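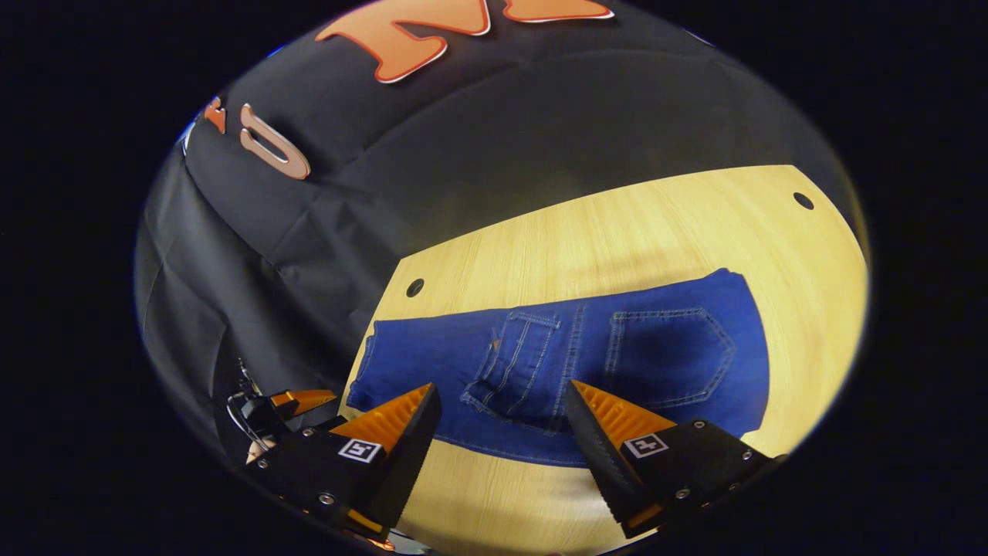 Making Jeans Last: Washing, Drying and Small Repairs

I love denim, and I'll happily talk about it until people leave the room. After I put up my page on wool sweaters, a reader named Farzad Sharifi wrote to ask if I'd do the same for jeans, so I've collected everything I do at home. None of it is hard, and most of it costs next to nothing!

Wash less

I wear a pair 8 times or so before it goes in the machine, unless I've been gardening. Between wears I hang them by the belt loops near an open window overnight. A small spill comes out with a damp cloth and one drop of dish soap, dabbed from the outside of the spot toward the middle (rubbing leaves a pale patch, and you can't put that color back).

When you do wash

Zip the zipper, do up the button, empty the pockets. Check that tiny coin pocket too, I once washed a guitar pick for a month. Turn the legs inside out and use cold water on the gentle cycle, with other dark things and plenty of room for them to move. Use half the detergent you think you need. Skip fabric softener on anything with stretch in it.

Brand new dark jeans get their first wash alone. The water can come out startlingly blue, and I've got a formerly white dish towel to prove it.

Drying

Air drying is the single best habit here. Give each leg a good hard snap while it's damp, smooth the seams and pocket edges with your palms, and hang the jeans upside down by the hems. The weight of the waistband pulls the legs straight and you'll hardly ever need an iron! If you must use the dryer, go low and take them out while the waistband still feels a bit damp.

Getting the creases out of pockets

Back pockets love to curl at the corners. Lay the jeans face down on a table, tug the pocket flat from the bottom point, then press with a warm iron through a damp cloth. Ten seconds or so, lift, and let it cool before you move it. For a pocket that has bunched up badly I put a heavy cookbook on it while I have my coffee.

Thin spots

Catch them early. Hold the inner thigh up to a lamp every few months and look for light coming through. Iron a scrap of soft old denim to the inside with fusible web, then sew back and forth over it in matching thread. I use a size 16 denim needle for this and it goes through the thick seams beautifully. For the topstitching on pockets and hems, buy proper topstitching thread in a golden tan and lengthen your stitch a little. The difference is wonderful.

Folding

Legs together, one back pocket on top of the other, crotch point tucked in so you have a clean rectangle. Fold in half, then in thirds. They'll stand up in a drawer like books and you can see every pair.

Next up in April: canvas shoes, including the grass stain method three of you have asked for.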